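我妈一辈子不买假花

我妈有很多条规矩，多数我十几岁时就当耳旁风了，唯独“家里不摆假花”这一条，不知怎么长进了我的骨头里。她的说法是，假花落灰，看着比没花还冷清。所以我独居头几年，宁可窗台上摆个空玻璃瓶，也没动过买绢花的念头。

后来搬到维德斯特德（Vidstead），冬天长得离谱，二月份下午三点多天就暗了。镇上唯一的花店一到冬天只卖三样东西：郁金香、郁金香，还有快蔫了的郁金香。我买过一把，抱着走回家，路上风一吹，到家时花头全耷拉着，像一群挨了骂的小学生。那天晚上我给我妈打电话诉苦，她在那头嗑瓜子，说：“那你就别买了呗，等春天。”

等春天！她住的地方年初三就有人挑着担子卖桃花，她当然等得起。

真正让我动摇的是楼下的邻居扎姆菲拉·鲁苏（Zamfira Rusu）。她六十来岁，做饭香得整栋楼都知道。有一回我下去还烤盘，看见她餐桌上一大瓶芍药，开得满满当当，我凑过去就闻，鼻子都快插进花心里了，什么味儿也没有。她笑得直拍桌子，说这一瓶已经摆了14年，从上一套房子搬过来的，每年放浴缸里冲一次澡。

我说我妈讲假花冷清。她想了想，说你妈大概没见过好的，然后从柜子顶上搬下来一个纸箱，里面一层一层用旧报纸包着，全是花。她教我怎么挑：先看叶子，叶子做得敷衍的，花再漂亮也别要；再看花瓣边缘，颜色一刀切的不行，得有点深浅；花茎要能弯，买回来头一件事就是把它掰歪，真花哪有站得笔直的。
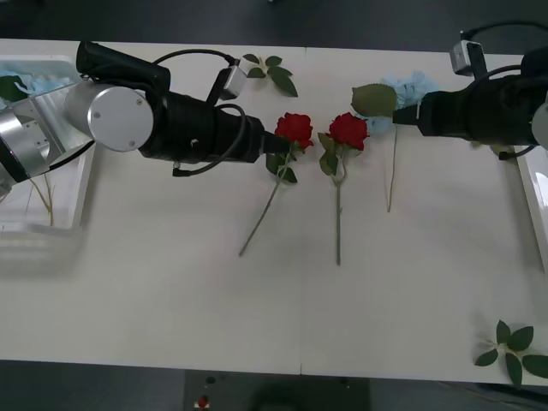 维德斯特德，2018年7月2日

说来好笑，我到底是在大夏天买的第一束假花，外头满街真花开得正疯。可我就是想趁着有真的，好好比一比。我坐早班车去了赫尔蒙特（Hullmont），那边有家叫哈留（Harju）的老铺子，楼下卖布料纽扣，楼上整整一层都是花。我原打算逛半小时，结果待到人家要吃午饭了。

玫瑰最难挑。便宜的红玫瑰红得像塑料脸盆，我拿起来又放下，放下又拿起来，店员看我的眼神越来越慈祥。绣球倒是意外地好，大概因为绣球本来就长得有点像假的（对不起，绣球），一小朵一小朵挤在一起，做得粗一点也看不太出来。我还买了几枝单卖的绿叶，这是扎姆菲拉反复叮嘱的，她说新手都只顾买花，回家一插，秃得像鸡毛掸子。

结账一共69块，当地的钱，换算过来我就不说了，免得我妈看见。

插花比买花费劲多了。我照着真花的习惯先往瓶里灌了水，灌完才反应过来，站在水池边把自己笑了一顿。水倒掉以后瓶子太轻，花一进去就往一边倒，我抓了两把绿豆垫在底下，总算稳住了。玫瑰剪短，绣球压低，叶子往外撇，退后三步看，不对，再来。折腾到天擦黑，我给它拍了张照片，犹豫半天，发给了我妈。

她隔了好一会儿才回：“这绣球哪儿买的，挺精神。”

我没敢接话，先问她吃饭没有。她又发来一条语音，说绣球爱喝水，让我天天换，剪根要斜着剪。我听了两遍，回了个“好”。

瓶子现在摆在书桌靠窗那头，灰我每个星期天擦，用一把旧的化妆刷，从花心往外扫，比毛巾好使。扎姆菲拉上来看过，说叶子撇得还不够野，伸手就给我掰歪了两枝。我妈十月要来住一阵子，机票已经订了，我还没想好是先坦白，还是等她自己凑过去闻。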